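Our new workroom, so far

We've got the keys, the boxes are (mostly) open, and we are so pleased with this place! After years of squeezing the Wimby project into a back office with one window, we finally have a proper big room to spread out in. Plenty of you have asked how it's coming along, so this page will grow as we settle in. Marleny Chambi has been keeping the list of jobs and I've been adding bits of chat to it.

The move

It took 3 trips in the van from the old office on Sernow Lane, and the last one was nothing but cables, books and mugs. Huge thanks to everyone at Sotiropoulos who lent us trolleys and then stayed on to push them. The heaviest crate went up last, just before lunch, and there was cheering on the stairs.

The walls

We went for plain white all over and I love it. Marleny wanted a soft green for ages (she still has the sample card on her desk) but white won, and the whole place feels bigger for it. The paint and rollers came to just under 800 in the end, which left a little over for plants. More plants, please! If you're having a clear-out at home, bring us your spares.

Lights and chairs

Good light was top of everybody's wish list, and I can't tell you what a treat it is to work late without a desk lamp.
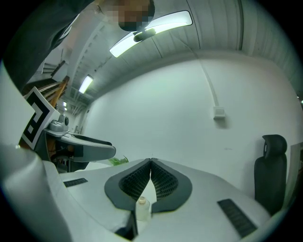 Lights on, white wall, and a black chair with a mesh back and a padded headrest.

Still to come

A noticeboard, a decent kettle, and the long shelf for the Zusenance folders, all 200 of them. Marleny hopes to have those unpacked by September. Do drop in for a look round, any time after ten in the morning!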